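Freestanding bathtub

A freestanding bathtub is a bath finished on all its outer sides, made to stand on the floor of a room without being built in against a wall or boxed in with panels. It is usually oval, usually larger than the buyer remembered from the showroom, and may be placed anywhere the plumbing can be persuaded to reach. In smaller homes this tends to mean a hand's width from the wall, where it stands free in the legal sense only.

The outer shell and the inner basin may be the same colour or different ones. White inside is the general rule. Two-tone models, with a white rim and a dark exterior, became popular with people who wanted a coloured bathroom but had been warned about the coloured bathrooms of their parents.

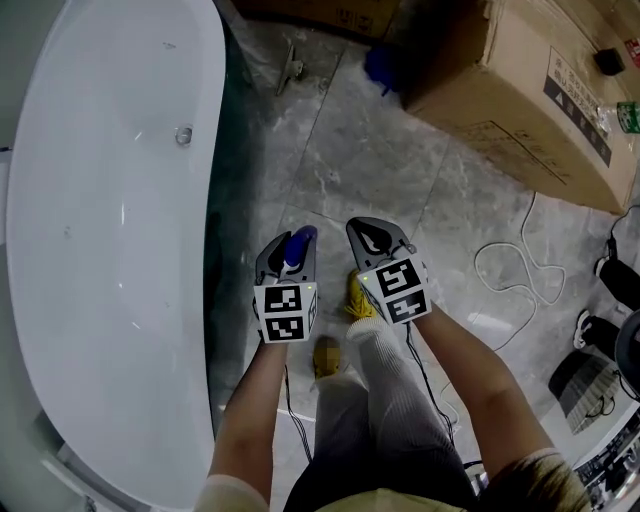 Overflow and waste

Most tubs have two openings: a waste in the floor of the basin and an overflow set higher up in the inner wall. The overflow on a white tub is often a small chrome fitting, and it decides how deep the bath may be, whatever the brochure says. Bathers have been known to cover it with a flannel. Makers advise against this, and so do the people downstairs.

On some models the overflow runs inside the shell, between the inner and outer skins, so that no pipe shows. This looks tidy and makes repairs interesting. The Farina pattern book, long used by fitters in the Mosstead area, gives four ways of reaching a hidden overflow joint, the last of which begins with emptying the room.

Placing

A tub of this kind is best positioned before the rest of the room fills up, and seldom is. Common practice is to set it down roughly where it will go, often at an angle, and leave it there while the household discusses the matter. Diagonal placing has its supporters. It shows off the shape and gives access to both long sides, at the cost of a triangle of floor that will never be used for anything but a laundry basket.

Smooth floor tiles, including those with a marble pattern, suit the purpose but mark easily under a dragged tub. Fitters lift it or slide it on a blanket. Cardboard also serves, and there is generally plenty of it: a bathroom in progress may hold more cartons than fittings, and the cartons acquire uses of their own as side table, tool shelf and place to put a drink.

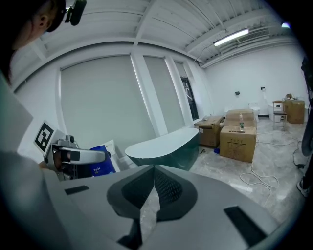

Light is the other consideration. A bath near tall windows is a standard feature of catalogues, which show it with a view of hills. Where the view is of other people, roller blinds are fitted, and in many homes they come down on the first evening and stay down. Pale grey and white are the usual colours, being hard to argue about. The toilet and basin are commonly kept to the far wall, partly for the pipes and partly so as not to spoil the effect.

Weight

An empty tub can be moved by two people who are on good terms. A full one cannot, and the floor should be checked beforehand. The Cilten guide to upper-storey baths runs to 5 pages on joists and a single line on taps — a fair division of the subject. Its companion list of fittings has 2,092 entries, almost 3,100 if the discontinued washers are included, and owners of older tubs report that the discontinued washers are the ones they need.

Cleaning

Glossy white basins are wiped with a soft cloth and mild soap. Scouring powder dulls the surface. The outside gathers dust, a dark shell showing it sooner than a pale one, and the floor behind the tub gathers whatever has been dropped there. Unarex sold a long flat brush for this gap, later withdrawn after owners complained that it too had gone behind the bath.

See also: Built-in bath; Roller blind; Overflow (plumbing); Floor tile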